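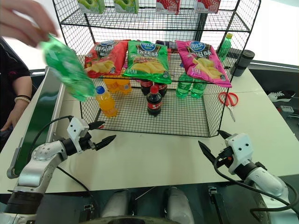

Vernstead Countertop Wire Display Rack, 3 Level, Black

Open display rack for packaged snacks and drinks. Suits checkout counters, break rooms and reception tables. Thin black metal grid panels form the sides, so stock stays visible from the side as well as the front.

Product details
Item no.: Vernstead 145
Finish: black
Levels: top shelf, middle shelf, bottom tray
Overall height: 34 in
Placement: freestanding, flat surface only
Assembly: required, 2 people recommended
Panel clips: 6 spare clips included

Loading

Bottom tray: bottled drinks. Place the heaviest stock here before filling the upper levels. The front mesh retains bottles standing near the edge. Keep each flavor in its own group, as with the cola and orange soda shown, and restock from the back.

Middle shelf: bagged snacks. Stand potato chip bags upright, side by side, with the printed face forward. A full bag may lean past the front edge of the shelf. Push it back, or use the optional shelf lip (sold separately).

Top shelf: boxed drinks and other light cartons. Do not place glass on this level.

Care

Wipe with a damp cloth and mild dish soap, then dry. Remove all stock before moving the rack. Spilled juice or soda should be cleaned from the wire joints the same day. Do not use scouring pads or bleach.

Notes

Snacks and drinks are not included. The rack is not rated for outdoor use or for refrigerated rooms. Panels from the earlier Leltow rack use a different clip and will not fit this model.

Ordering

Stocked at the Nokham warehouse. Replacement panels and clips are sold individually; quote the item number. For orders of 6 or more racks, contact Nneka Okeke in trade sales. For missing parts, contact Bello Ojo in customer service.

Page revised Sep 13, 2019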